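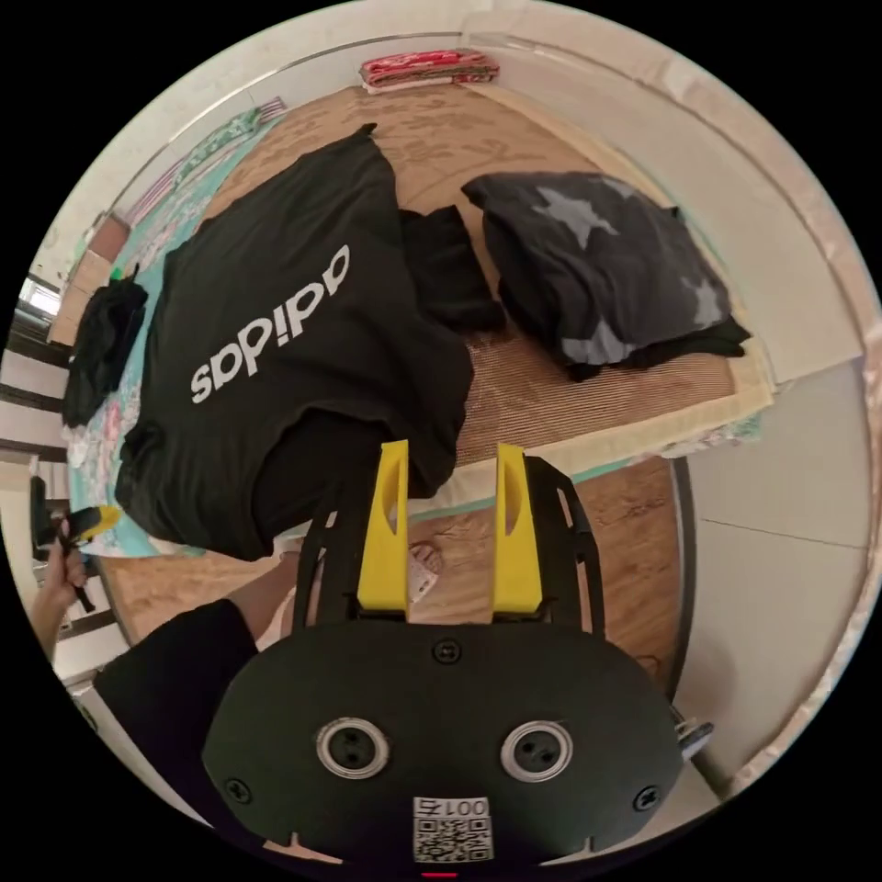 Fig. 2.1 Yellow against matte black.

Print this page | E-mail this page

September 18, 2022
By the Fallside course team

Chapter 2
Contrast

Before you start: Chapter 1 dealt with hue. Names of colours, the wheel, warm and cool. Keep the wheel open at page 81, you'll want it.

Contrast is difference. Light next to dark, dull next to bright, rough next to smooth. The eye goes to the difference first and sorts out the rest afterwards. Most of this chapter is about light and dark, which designers call value, and it does more work than hue in almost every job you'll be given.

Quick test. Take any poster you've made and photocopy it in black and white. Can you still read it? If the heading sinks into the background you had a hue difference and no value difference. Red on green is the usual culprit. Looks loud on the screen, goes to mud on the copier. Some readers can't tell the two apart in the first place, so for them it was mud all along.

Yellow is the odd one. At full strength it is already very light, lighter than any other strong colour on the wheel. Put it on white and it nearly dissapears. Put it on black and it jumps. Warning signs use the pair, so do number plates, so does the trim on plenty of tools. Blue goes the other way, dark at full strength. Fine on white, poor on black.

Surface matters too. A shiny black picks up every lamp in the room and stops being black in patches. Matte black stays put. When you choose a paint or a stock, look at it under the light it will live under, and walk past it a few times.

Case: the Ivau bus shelters

Ivau redid its shelter signs one June. The old ones were pale grey letters on mid blue. Tidy on the drawing board. Passengers asked drivers for the stop name all day long. The council brought in Prirnent, a small sign shop, who kept the lettering, kept the blue, darkened it and swapped grey for white. No new typeface. In all 354 signs were replaced, and the old panels were turned over and used again on the back.

Worth noting what they left alone. The route numbers were already dark on light and people could read them, so they stayed. Contrast costs attention. If every part of a sign shouts then the stop name has lost it's place again.

Terms for this chapter

Value: how light or dark a colour is.
Saturation: how strong or greyed.
Ground: whatever sits behind the thing you want seen.
Halation: the fuzzy glow where two strong colours of like value meet. Tiring. Avoid for text.

The Grasso scale

We use the Grasso grey strip through the rest of the book. Black one end, white the other, even steps between. Cut yours from the card at the back, stock code 1136, and punch the holes before you colour anything. Lay a hole over the sample, squint, slide along until the edge goes soft. That step is the value. Write it down. Squinting feels silly, do it anyway.

Next section starts with the strip and a box of household packets, so start saving packets now.

This site uses cookies to remember your reading place. Accept | Manage settings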